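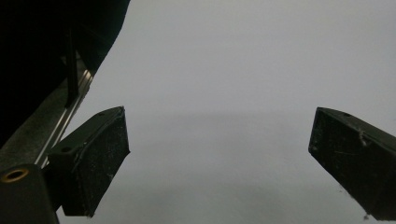

Wrist camera view, black fingers, nothing in the grip. Lint on both inner faces, right one scuffed near the top.

13 Oct 2021

Finger comparison on the hand-held unit, continued. Black blocks (Setemell set) against the Tveit soft pads. Same body, same rail, same camera mount for both. Only the fingers change.

Camera first. Exposure was on auto through the first block and the pale backdrop pulled everything down, so the fingers came out nearly black with no edge to track except the lip along the top. Locked exposure and gain after that. The locked value is in the Bistus config under the wrist profile. The auto runs are kept but should not be mixed with the rest.

Framing: the left finger takes up more of the view than the right, and the right one runs out at the border. The body fills the upper left corner. Some of this is the mount angle and some is lens position, and I have not separated the two. Vasco Baptista thinks rotating the camera a few degrees would bring the right finger fully in. It would also invalidate the current extrinsics, so it waits until this comparison is finished.

Width estimate. Roladach tracker reads opening from the inner edges of the fingers. With the black set against a light background it holds lock over the full stroke. With the soft pads it drops out near full open, where the pad edge rounds off and the contrast goes. Closing from wide open, the pads cost 6 frames before lock on average. Black set, none. Zero offset was redone after each finger swap. Do this every time, the repeatability of the finger seat is not good enough to skip it.

Grip trials, 67 per finger set, same object tray, same order. Notes, raw counts are in the sheet:

Rigid boxes: no difference worth writing down.
Thin cards lying flat: black set better. The squared tips get under an edge. Pads fold back.
Smooth cylinders: pads clearly better. The black set lets them rotate in the grip as soon as the load is off center.
Cloth: both fine. The black set comes away carrying fibers.

The last line matters more than I expected. The inner faces are flat and hold on to anything shed by the cloth. There also seems to be a strand trailing off the lower edge of the right finger. On the tracker overlay, a strand like that can register as a false inner edge. It happened in 3 trials, each a jump in width for one or two frames and then back. A median filter removes it, but the filter also adds lag, and I would prefer to clean the fingers.

Wear. The finish on the right finger looks rubbed in one patch on the inner face, upper part. Left finger is in better condition. I did not log the state of this set when it was fitted in January, so no wear rate from this. Possible causes: uneven closing, or the right face taking more sliding contact when the object is dragged in. Check the fingers for parallel with a feeler gauge at full close before blaming either one.

Rail: no play felt by hand at either end of travel. Not measured.

Controller: left the current limit at the default. At roughly half of that the pads still hold the cylinders and the black set does not, but this was tried on one object only and is not part of the 67.

Provisional choice is to stay with the black set for data with flat parts and the soft pads for anything round. A thin rubber facing on the black blocks might cover both. Vasco has sheet stock in two thicknesses. The facing must be dark or the tracker will need new thresholds.

To do:
- wipe both inner faces between blocks, lint roller first, then alcohol
- photograph finger faces at the start and end of each block
- feeler gauge check at full close
- repeat cylinders with facing, 6 runs per thickness
- rerun the auto exposure block with locked settings
- ask Tveit whether the pads come with a square edge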